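Home > House & Garden > Kitchens > Countertops

Dull spots on marble counter, reseal or polish or leave it alone?

posted by sallstead_upstairs
February 2023

Ok so we moved in last August, old place in Sallstead, previous owners put in white marble in the kitchen. Looks great from the doorway. Up close not so much. There's a bunch of dull marks near the stove and one big ring next to the sink, like a glass sat there. You only see them when the light comes in sideways. Can't feel them much with a finger, maybe a tiny bit rough.

Also one actual stain, yellowish, oil I think, by the back wall.

Tried so far: dish soap, then more dish soap, then (sorry) vinegar. The vinegar made a new dull spot. I know. I know now.

Had a guy from Zanetti Stone come out and look. He was here five minutes and quoted $225 for a "refresh" of the one stretch by the sink, or 3,000 to take the whole kitchen down and re-hone it. No idea what a refresh is, he didn't really explain, and the paper just says refresh. The 3,000 is not happening.

Things I want to know
- is this a sealer problem or something else
- can I fix it myself without making it worse
- if I do reseal, what do I do with all the cabinets, they're painted and I don't want drips down the fronts
- do people just live with this??

Don't know if it was ever sealed. Water does go dark on it if I leave it sitting, near the sink anyway. Not so much at the other end.

Any help apreciated, have people coming to stay at the end of the month and would like it to look less sad.

pranville_pete_no_more
12 people found this helpful

Two different problems you've got there. Dull marks = etching. Acid eats the shine off. Wine, lemon, tomato, vinegar. Sealer doesn't stop it and sealer won't fix it. The yellow one is a stain, that's oil down in the stone, and that you can pull out.

Order matters, stain first, then polish, then seal. If you seal first you lock the oil in and then you're stuck with it for a good while.

How I did mine:

1. Clear everything off. Everything, even the toaster. Wash with a stone cleaner or just plain warm water and a drop of dish soap, rinse twice, dry with a towel. Then let it sit overnight.

2. Poultice for the oil. Baking soda and water, mix to peanut butter thickness, spread it over the stain and a bit past it. Plastic wrap on top, tape the edges down with painters tape. Leave it a day. Take the wrap off, let it dry all the way, scrape with something plastic. Mine took 4 rounds before it stopped getting lighter. Boring but it works.

3. Etch marks. Marble polishing powder, the kind with a damp pad, small circles, few minutes per mark. Only if your counter is POLISHED. If it's honed (flat, no reflection) the powder will leave you a shiny patch on a matte counter, and then you have a worse looking problem than the one you started with. Look at a spot nobody uses, like behind the coffee maker, and see if a lamp reflects in it. Test there first too.

4. Cabinets before you seal. Open the uppers or take out what's at the front so you aren't reaching over wet stone for a glass. Tape plastic along the top edge of the lowers. Dark paint shows every drip, navy is the worst for it. Small bottles out of the way, they get knocked over and roll.
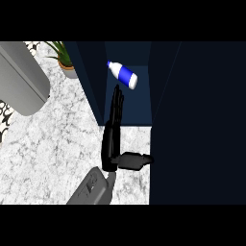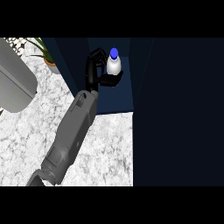 5. Seal. Penetrating sealer, says impregnating on the label sometimes. Wipe on with a white cloth, wait however long the can says and no longer, then buff off ALL of it. Leftover sealer dries to a haze and the haze is a pain. Do one section, finish it, then the next. Don't do the whole kitchen and then go back.

6. Keep it dry for a day. Eat out or eat over the sink.

Water test after: few drops, wait ten minutes. Dark under the drop, do another coat. Still beading, you're done. The sink side always needs it more, sounds like yours too.

On the quote, 225 for a re-polish of one stretch isn't crazy if they really do the ring out. Make them write down what it includes. Mine came back with a list when I asked and one of the things on the list was "wipe down." I went the powder route after that.

If the ring is deep enough to catch a fingernail then the powder won't get it and you want somebody with pads and a machine. Don't go at it with sandpaper.

kitchensink_rutwood
3 people found this helpful

I'd leave it. Seriously. We have had marble for years over here in Rutwood and it's all marks, every inch, and after a while they blend together and you stop looking. The first ring bothers you like crazy and then it's just the counter.

Agree with the above about the oil stain tho, do that one, yellow looks dirty even when it's clean.

What I'd add is use a board for lemons. And a tray under the oil and vinegar, something with a lip. We keep ours in an upper cabinet now, shelf liner underneath, and the drips stay on the liner. Coasters if you can get people to use them, good luck with guests.

Would not bother with the powder if you've got company coming. I did one spot the day before a party, rubbed too long, ended up with a bright patch in the middle of a counter that wasn't bright. Had to do the whole side to match. Took me till midnight, arms like noodles. Put a bowl of fruit on the ring and enjoy your visitors.

dustpan22
0 people found this helpful

try toothpaste

pranville_pete_no_more
reply to dustpan22

No. It's a mild abrasive and it's not an even one, you get cloudy swirls. Saw a bathroom vanity done that way.

sallstead_upstairs
reply

Thanks all. Did the lamp thing, it reflects, so polished. Behind the bread box it's like a mirror compared to the rest, kind of depressing. Poultice is on the oil spot right now under wrap, first round. Ring does not catch my nail so going to get the powder and try behind the bread box first.

Emailed Zanetti to ask what the refresh covers. No answer yet. Does the brand of sealer matter or do I just grab whatever the hardware store in Pranville has?

kitchensink_rutwood
reply

Whatever they have as long as it says ok for marble. Check the date on the can, ours had been on the shelf forever and it went on like syrup.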